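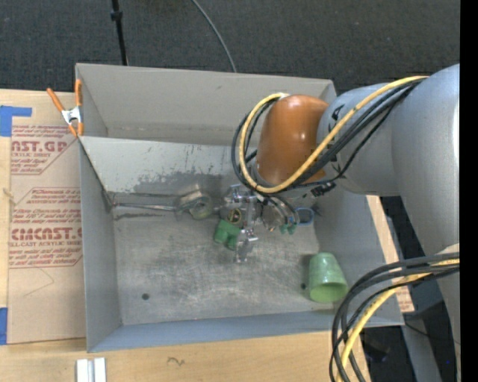
In the second quarter the Ilero rainwater project reached 63 households, and the training of the village groups is continuing. For storage we still compare different containers. Metal ones, like the large gray bin with the open top, need a cover before any family can use them for water. Mariama Abubakari has asked Sulemana for a price on 100 covers.

From the grant of 841 dollars for tools, we have spent 600. The remaining part will be used in August for gutters.

Omolara Olatunji
21 June 2022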